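Terley Local Music History Forum
Board: Studios, Venues and Addresses
Topic: The Plitusham sessions – which building was it?

archive_desk
Posted 2021-11-07

Members are invited to comment on the location of the Plitusham sessions before the walking route is revised. The present route sheet directs visitors to the corner building by the old tram stop and states that the first Jarnex long-player was recorded on its upper floor. Two members have written to the board to say that this is mistaken and that the recording took place in the former chapel hall at the other end of the street.

The route sheet will be reprinted in the new year. Members who hold evidence are asked to set it out in this thread, with the source stated. Recollections are welcome, but should be marked as such.

tramstop_tenor
I was one of the two members who wrote. My case rests on the sleeve of the first pressing, which gives the place of recording as "Chapel Hall, Plitusham" and nothing further. The corner building is not named on any Jarnex sleeve that I have been able to examine, and I have examined 13 of them, including the foreign issues.

I accept that the band rehearsed in the corner building. They also had their post sent there, and I believe this is how the confusion began. A rehearsal room and a recording room are different things, and the sheet should say which it means.

bside_register
With respect to the previous member, sleeve notes of that period were frequently wrong. The second pressing drops the line about the hall altogether. If the label had been content with the wording, it would have had no cause to remove it.

I would also draw attention to the sound of the record itself. The hall has a high roof and a long echo, as anyone who has attended a concert there will know. The drums on the first side are very dry. I find it hard to believe that they were recorded in that room.

tramstop_tenor
The label removed the line because the whole back cover was redrawn. The list of thanks went as well, and no member has suggested that those people were not thanked.

As to the drums, heavy curtains were in common use. I would not wish to move a plaque on the strength of a drum sound.

quayside_listener
I should like to offer a recollection, marked as such. I lived four doors from the corner building as a child and we could hear the band through the wall of the yard in the evenings. It was the same song many times over, with stops. Whether that was recording or practice I could not say. My late father held that it was neither.

I did go back in September to look at both addresses. The corner building now has offices on the ground floor and the upper windows have been replaced. The person at the front desk was helpful and allowed me as far as the first landing, but the upper floor is let separately and I was not able to enter. The hall is kept locked outside concert hours and the key must be requested in advance from the parish office.

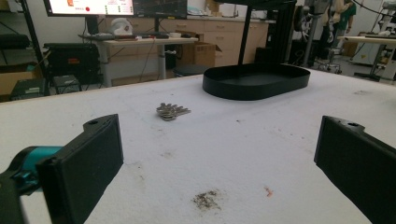
The hall has a small side room behind the stage, with a low ceiling and carpet on the floor. I had not known of it before. It is large enough for a drum kit and perhaps one other player. This may be of interest to the member who raised the question of the echo.

bside_register
It is of interest, and I am grateful for it. I was not aware of a side room. I would still ask whether it existed at the time. The hall was altered more than once, and the rear part may well be later than the record.

yang_street_archive
The rear part is older than the record. The plans are held with the papers of the Yang Street collection and show the side room marked as a vestry. I can supply a copy to the board on request.

I do not take this as settling the matter. The same collection holds a receipt made out to the band for the hire of the hall for 5 days. That is a short time for a complete long-player, although not an impossible one. My own view is that part of the record was made in the hall and part elsewhere, and that "elsewhere" could well be the upper floor of the corner building.

tramstop_tenor
I have no objection to the receipt being quoted, but I do object to the conclusion. There is paper evidence for the hall and none for the corner. To print "part elsewhere" would be to reward a guess.

bside_register
The previous member may call it a guess. The receipt covers 5 days and the record has two sides of quite different character. I would ask that the sheet leave the question open.

archive_desk
The board thanks members for their contributions. The following wording is proposed for stop 4 of the route: "Jarnex rehearsed in this building. The sleeve of their first long-player names the Chapel Hall, at the far end of the street, as the place of recording." The hall would be added as a separate stop, to be viewed from the pavement only.

The print run is 3000 and the text cannot be altered once it has gone to the printer. Objections to the wording should be posted below. The copy of the plans offered by yang_street_archive is requested, and may be left at the Terley reading room.

bside_register
I object to the word "rehearsed", unless "and may have recorded" is placed after it.

tramstop_tenor
I support the wording as it stands.

quayside_listener
I have no objection to either form. May I ask that the sheet mention the steps at the far end of the street – they are steep, and there is no handrail on the left side.

archive_desk
The note concerning the steps will be added.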